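Flirnex Two-Arm Teaching Bench

Home > Benches > Teaching benches > Flirnex Two-Arm

2,950 ex VAT, arms not included
Lead time: 5 weeks. Built to order at Feltden.
In stock: mats, rails, spare cable guides

Quick version
Walled bench for showing a pair of arms a job by hand. You move the leader handles, the arms on the rail follow, everything gets saved as one take. Or plug in the Amoah remote box and drive from another room. Same take format either way, so you can mix them in one set.

What you get
Bench with back wall and two side walls, pale grey, matt
Aluminium corner rails
Stone-pattern floor mat
Front rail for two arms, with cable guide strip along it
Pair of leader handles (left and right, marked underneath)
Foot pedal, start/stop/bin
Nellunia recording software, one seat, no yearly fee
Set of hex keys, spare bolts

Not in the box: arms, grippers, cameras, PC. Ask us for a list of arms that fit the rail. Most small six-joint ones do. If yours has an odd base, send Dede Atinga the hole spacing and she'll quote a plate.

Teaching a take
Handles up, both arms to rest, pedal once. Do the job at the speed you want it copied. Pedal again to save. Long press bins it. Don't stop halfway to think, the pause gets learned too.

Box work is where two arms earn there keep. One gripper steadies the board, other one brings the flap over. Start with a flat opened box and leave the usual clutter round the edges, cups, plates, bowls, whatever the arms will have to live with later. Move the clutter a bit between takes.

Flattened cardboard box between the two arms, kitchen things and flower toys round it; the last view is from a wrist camera.
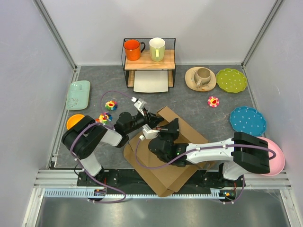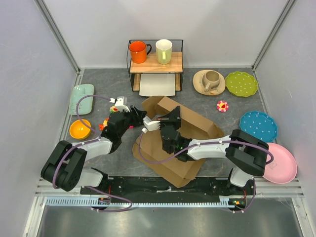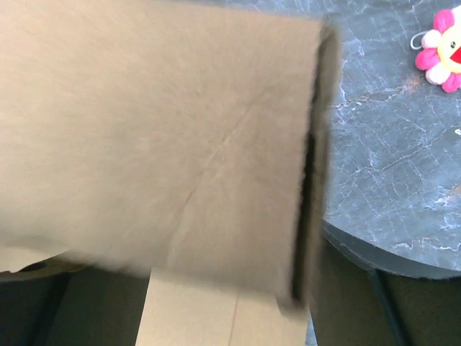
Wrist cameras
Well worth having. The fixed view gives you the whole floor but a gripper can hide the fold you care about. Wrist view gets you close to the board. Downsides: a big flap close up fills most of the picture, and fast moves smear. Slow down near the crease. Nellunia takes up to 3 cameras at once, so one fixed plus one on each wrist is the normal set-up. Frame rate is 30 a second on all of them, lined up with the joint readings.

Clip-on mounts sold separately, see Accessories. Check the mount clears your gripper before you tighten it up.

Driving by remote control
Amoah box, wired or over your own network. Wired is better. Over the network you'll feel a slight drag in the handles, fine for lifting cups and laying things flat, not so nice for tucking flaps. Turn the follow speed down to half for the first session. Stop button on the box cuts both arms, and so does the one on the bench.

Remote driver needs at least the fixed view on a decent sized screen. Wrist views go in the corners, drag them about till you're happy.

Setting up
Two people to lift it. Solid table or our stand, no castors. Bolt the rail first, then the arms, then run the cables. Leave a loop at every joint. Too tight and the wrist pulls the plug out, too loose and it catches on stuff on the floor (bowls mostly). Swing each arm through its full reach by hand before you switch on.

Then the matching step: put both arms and both handles in the rest pose, press Match in Nellunia, wait for the tone. Redo it any time you take an arm off.

Questions we get a lot

Can I teach one arm only? Yes. Untick the other in Nellunia, it holds still.

Can it re-play a take without training anything? Yes, Playback tab. Put the things back where they started or it'll grab air.

Does the mat wipe clean? Damp cloth. No solvents, they lift the pattern.

Left handed? Makes no difference, you've got a handle in each hand.

Do you do a wider one? Not yet. Lamisi Baidoo is keeping a list, get on it if you want one. Probably December before theres a price.

Delivery and returns
Pallet delivery, kerbside. Iddrisu Aryee books the slot with you by phone, so please put a number that gets answered. Unused benches can come back, you pay the carriage. Custom base plates can't.

Orders in by noon Friday go in the next build batch.

Also look at
Feltden stand, fixed height
Wrist camera mount, pair
Amoah remote box
Spare floor mat, stone pattern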